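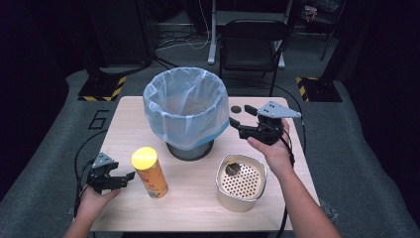
Trash night again and I missed it. Again. Truck comes through at 6 something in the morning now, used to be closer to 8, and I was standing in the kitchen in socks listening to it go past. So that's two weeks of garbage in the side yard and I've decided to finally write the post about how we do (don't do) household trash, which I've been promising since February.

Quick background for anyone new. Moved to Honley last year, smaller place, no garage. The old house had a garage and I did not appreciate it. You can hide a lot of sins in a garage. Here the outside can lives right by the bedroom window so whatever goes in there, I know about it by the second warm day.

The town system is pay per bag. You buy the official ones at the grocery store, roll of 8, and they only take those. First month I didn't know and put out regular white ones and came home to find them still sitting there with an orange sticker on. Fine. Lesson learned. What it does do is make you look at what's going in. We were filling three a week at the start. Down to one and a bit now, which I'm weirdly proud of.

What changed, in no order:

Food scraps. Biggest one by far. I fought this for months because my mother had a compost pail under the sink when I was a kid and I can still smell it. What finally worked was freezing them. Old bread bag in the freezer door, peels and coffee grounds and whatever go in, and it goes out to the heap when it's full. No flies, no smell. Takes up room where the frozen peas should be, but we don't eat that many peas.

Cardboard. We get too many boxes, I know. Flatten them the same day or they breed. I keep a box cutter on a nail by the back door and teh rule is nothing comes past the door unflattened. My kid ignores the rule. My kid is also 14 so.

Small bins. I got rid of the big kitchen can and put little ones around instead – bathroom, desk, one in the laundry corner. Everybody told me this was backwards, more bins more trash, but for us it went the other way. Small bin fills up, you notice, you deal with it. Big can just swallows stuff for a week and then the bag splits on the stairs. Ask me about the stairs. Actually don't.

Liners. OK so I have opinions. The cheap 100 packs are a false economy, they tear when you tie them. Tried the Rolix ones after my neighbor Jonas Bühler gave me half a roll over the fence and they've been good, stretchy enough to fold over the rim and stay there. Drawstring ones are nice but I'm not paying drawstring prices for a bin full of tissues and pencil shavings. And for anything dry I've mostly stopped using a liner at all. Just tip it out into the big bag. Wipe it once in a while. It's fine.

Things I have not figured out:

Batteries. There's a jar. The jar is full. The drop off is at the Riedl hardware store and every single time I go there I forget the jar.

Those padded mailers that are paper outside and bubble wrap inside. Who came up with that. You can peel them apart if you're patient and I am not.

Snack packaging in general. Anything that's cardboard and foil and a plastic lid all in one. I wash the lids and keep them thinking they'll fit something. They dont fit anything. I've got a drawer.

Old paint. Two cans from the previous owners, dried solid I think, not opening them to check.

Jonas says the county does a drop off day in spring where you can bring all the weird stuff at once, you just have to sign up ahead. I looked on the Nedusel page (that's the hauler) and couldn't find the sign up, only a phone number. Called, sat on hold for 39 minutes with the same piano song, then it hung up on me. Will try again. If anybody local has done it please tell me what they take, and if you need proof of address or anything, because I'm not loading the car twice.

Anyway. For the missed pickup I've now set an alarm on my phone for the night before, 9 pm, called BAGS. My husband has one too. Between us we should manage it.

Next post is the pantry shelves, I have photos, just need to find the cable.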